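Notebook, shelf corner, March

Morning, started 9:20

Continue from the last page. The question is still how to keep the small things for washing and skin in the bedroom corner at Sutcliffe, so that they can be reached with one hand and do not fall when somebody sits down hard on the bed. Last time I wrote that the depth of the boards is enough. I want to correct this. The depth is enough for jars and for tubes that stand on the cap. For a tube that lies down it depends which way you turn it, and most people do not turn it, they just put it.

I took everything off the shelves and wiped the boards with a damp cloth and then a dry one. White paint shows every ring from a bottle. One ring did not go away with water, and I used a little of the soft cleaner from the Nota box. It went away, but the paint is now more shiny in that place. Please do not use the cleaner again on these boards before we ask what paint it is. I looked in the papers for order 3087 and it says only "white".

Then I put the things back in a new order. My rule was by the hour of the day, not by the size. What is used in the morning goes on the lowest board, because it is wider and also the hand arrives there first. What is used seldom goes up. By size it looks nicer, I agree with the comment in the margin, but after some days by size it was all mixed, and by hour it stayed in order longer. I have tested this only in my own home and now here, so it is not a big proof.

Remarks on single things:

Squeeze tubes. They should stand on the cap if the cap is flat and wide. If the cap is narrow the tube leans on its neighbor, and when you take the neighbor away it falls. For these I prefer to let them lie at the front, parallel to the edge.

Spray bottles. The tall ones belong on the lowest board only. On the middle board the hand has to go in at an angle and hits the board above. I did this mistake two times in one morning.

Jars. Easy. The one problem is that a small jar behind a bigger one is forgotten. A small jar goes in front, always.

Very small glass. I am not happy with any place for it. Behind a jar it is protected, but then it breaks the rule I just wrote. For the moment it is behind. Maybe a low cup would be good, or a strip of felt on the board.

Lip balm. It can stand, but it is the first thing to fall when the board is touched. I left it standing to see how long it survives.

About the tray. We have the ribbed plastic one in orange-yellow, and I would like it to be the landing place for things while the shelf is being cleaned. Until now everybody puts the bottles directly on the blanket and they roll to the low place in the middle. With the raised lip they stay together. The ridges are thin, so a jar stands well on them, but the very small glass is a little unsteady if it comes half on a ridge and half between. I tried it in both directions. Across the ridges is better than along.

I do not know what the notch near the corner is for. I thought for hanging, but it is small, and my hook does not go in. If a colleague knows, write it here: ....................

The tray should not live on the shelf. I tried it on the lowest board and it took the place of the morning things. Next try is to stand it upright between the bed and the wall, where it is hidden and still easy to take.

Brackets. The wall mounts under the lowest board I checked by hand, pressing down and then pulling a little to the front. No movement that I could feel. I did not use the scale, so this is only an impression. The Skalstead sheet says to check again after the first month with load, and I have put this in the calendar. Attention: in the drawer there is also the Stalstead sheet, with almost the same name and almost the same drawing, but the screws are different. I have clipped them separately now. Yesterday I was reading the wrong one for some minutes and could not understand why I had screws left.

11:45

Break, then again. I asked for somebody else to take the things in the usual morning order, without explaining my rule. It went well until the middle board, there was a short search. After that I moved one box up to the top, next to the bottle, and the second round was quicker. I did not stop the time, so no number here.

To do:

Ask about the paint.
Felt strip, 2 pieces, one for trying and one for spare.
Find a cup low enough for the small glass.
Shake the blanket, there is dust from the wall on it.
Look at the corner again in the evening, when the lamp is on. The light tubes and the white jar are hard to see against the white boards, I think, but I want to be sure before I write it as a fact.
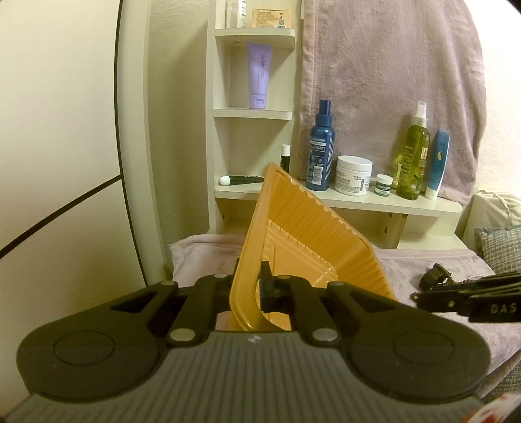 Panagiotis Hodžić

The tray held up on its slant, ridges to the right, with the new order on the boards behind it. On the lowest board from the left: lip balm, the green tube lying at the front, blue spray, then the jars with the small glass behind, the olive spray, and the white tube with blue and yellow label at the right end. The lavender tube is alone on the middle board and can have company. I would still exchange the olive spray and the white tube, because the trigger needs free space for the fingers. To try next time, together with the felt.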